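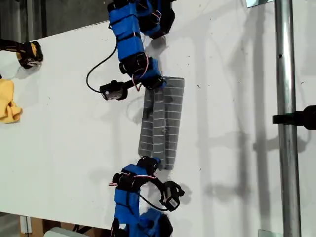 Issue 5 | 28 July 2025

# Felitcombe Lander Seismic Set

Ground-motion records from the engineering model of the Felitcombe lander, taken during vacuum and vibration tests at the Bernmont site. The set is meant for people who work on noise removal for seismometers placed on other planets. It holds no flight data.

## Contents

- `records/`: 688 records in miniSEED format, one file per record
- `events/`: start and end times for the 153 records that contain a known test signal
- `response/`: instrument response files, one per sensor
- `notes/`: test log in plain text

Each record has three channels: one vertical, two horizontal. Times are UTC. Amplitudes are raw counts; apply the response file before comparing sensors.

## How the data was taken

The seismometer sat under its wind cover on a granite block inside the chamber. The tether to the lander body was attached for all runs except those marked `notether`. Test signals came from a shaker bolted to the chamber floor. Pump noise is present in most records and has not been filtered out.

Leak checks on the sensor housing were run before each pump-down. Records taken after a failed check carry the flag `leak=1`. There are 47 of them. They are kept in the set but left out of the default split.

## Changes in this issue

- Clock drift corrected for the October runs
- Horizontal channels swapped back to the right order in the Jerkutis sensor files
- Response file for the Lozano sensor replaced; the old one had the wrong gain
- Duplicate records removed

File names have not changed. If you used the Lozano sensor from an earlier issue, run your amplitude work again.

## Known problems

- Temperature readings stop early in several long runs.
- The shaker start time is logged to the nearest second only.
- Some `notether` runs have short gaps on the vertical channel. Gaps are filled with zeros and listed in `notes/gaps.txt`.

## License

CC BY 4.0. Cite the set by name and issue number.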